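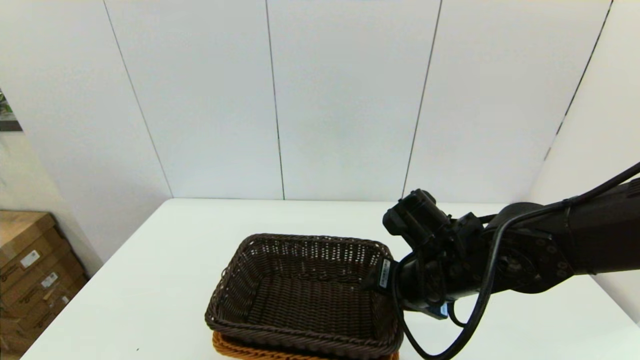 1/ Cable day on the basket cell!

Spent the morning on the arm at our Vesside shop and I'm so happy with how this one is coming together. White table, white panels on three sides, baskets in the middle. Thread for my fellow cell nerds.

2/ Slack first. The cables follow the upper link, cross the joint, then hang in a loop under the gripper. I like that loop, but it has to clear the basket rim at every pose – so I jog the wrist through its full range at low speed and watch it the whole way.

3/ New ties at the joint every 900 cycles. We used to wait for one to snap (don't!).

4/ Wicker is such a fun test. The weave flexes and the rim is never quite the same height twice. I set the approach on the right rim of the top basket and re-teach it any time we swap the stack.

5/ Panels get a wipe with a dry cloth before each run. Smudges show up in the camera view way more than I expected.

6/ Next up is the Gbeho script, 100 grasps in a row. Last run got 76. I want more – will post the count!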